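Wrist drops out mid-reach, then the hand won't let go

Cokdale Robot Builders Forum > Arms and Hands > Faults and Fixes

bellows_and_bolts
Posts: 826
OK, this one has me hooked and also a little worried. We've had the arm at the Fellcombe open lab since February and it has been a joy. Then last night, on a slow reach toward the compartment unit, it stopped dead with a wrist comms fault. Fine, it happens. But the fingers stayed clamped when I hit the stop, and my own thumb was in there! No harm done, just a pinch, but I did not enjoy it.

It has faulted 5 times now, always with the forearm stretched out. Tucked in close, it ran 58 cycles without a hiccup. I love a good puzzle, so please have at it.
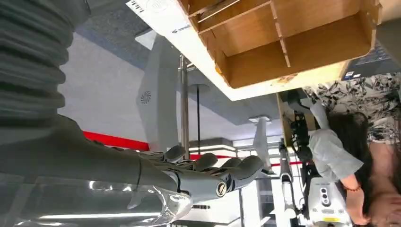
Arm and hand during a work session, bellows sleeve at top left.

torque_me_gently
Posts: 58
Great looking hand! My bet is the cable inside the sleeve. Ours chafed right where the bellows bunches up, and it only opened the circuit at full stretch. Slide the sleeve back and wiggle things with the power OFF.

I'd move that plastic film under the forearm too. It's one more thing to get dragged into a joint.

Hrytsenko_fan
Not so sure about the cable. We run the Hrytsenko wrist board in Lusurberg and had the same fault for weeks. It was voltage sag. Stretched out, the shoulder pulls more current and the wrist board browns out. Log the supply before you take anything apart.

torque_me_gently
A sag would show up on fast moves as well, and the OP says slow reach. Still say cable.

Hrytsenko_fan
Slow and stretched is the worst case for holding load! But sure, log it and we'll see who buys the coffee.

gridlock
Can we talk about the thumb? A stop that leaves the fingers clamped is the bigger problem here. I'd quit running it near people until there's a release you can reach with your free hand.

bellows_and_bolts
Fair point, and agreed -- no hands near it while it's live. Disagree a bit on the stop, though. If it lets go on every stop, it drops whatever it's holding, and that could be on someone's foot. I'm thinking of a separate release button.

gridlock
Separate button works for me. Put it where a second person can hit it.

bellows_and_bolts
Update: logged the supply for 10 reaches. Voltage is flat as a pancake, and I still got one fault. Sleeve comes off tomorrow. I'm weirdly excited!

Hrytsenko_fan
Rats. Check the connector at the wrist end while you're in there.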